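Ticket: right arm drifts off the scoop handle during recorded demos
Product: Nolte two-arm teleop kit, Fodamo recorder
Status: open, waiting on customer
Priority: normal

Original message

Hi there! Hoping you can help, I've been going round in circles on this since the start of March. I'm teaching the pair to weigh out dried soybeans — right arm picks up the scoop, tips beans into the bowl on the scale, left arm steadies the scale so it doesn't skate about on the table. I drive both arms by remote control with the leader handles and record each go as a demo.

The trouble is the right arm. First few demos of a session are lovely. Then, somewhere past demo 7, the gripper starts closing a bit to the left of the scoop handle even though my hand on the leader is where it always is. I can correct for it by eye, but then the corrections end up in the recordings and the arm learns to wobble. Not the behaviour I was after!

Update 1

Thanks for the quick reply. Tried what you suggested:

Re-homed both arms from the Fodamo menu. Good for a little while, then the same drift.
Swapped the leader handles over. Drift stays with the right arm, so I reckon the handles are off the hook.
Checked the encoder reading on the wrist joint with the arm parked. Start of session 3,232, end of session 1,225. The left one reads the same both times.
Tightened the bolts where the arm meets the rail. One was a touch loose (my fault, I moved everything in February) but it made no difference.

I also turned the recording rate down in case the computer was choking. No change, so I've put it back.

Update 2

You asked how everything is laid out and where the cables go, so I've set it up the way I have it at the beginning of a demo, right gripper open and the left one in at the scale.

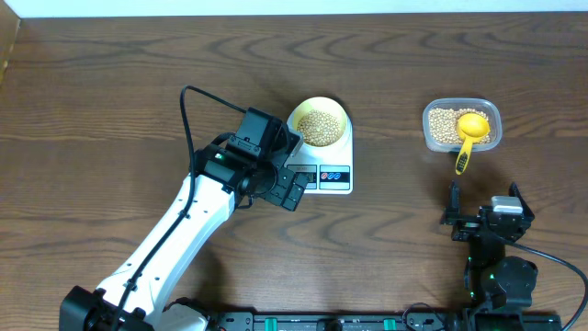
What I'm wondering now is whether the cable is tugging on the wrist when I reach forward for the handle. I unclipped it last night and gave it more slack, and got a longer run before the drift showed up, though it did still show up in the end. Could be a coincidence. I've ordered a longer one from Dredell anyway.

Couple of questions while I'm waiting. Is there a way to log the wrist encoder inside each demo so I can see exactly when it goes? And can I trim the bad demos out of the Fodamo set without redoing the lot? I really don't want to record all of those again, my shoulders are cooked.

Happy to send the log file too, just tell me which folder it lives in.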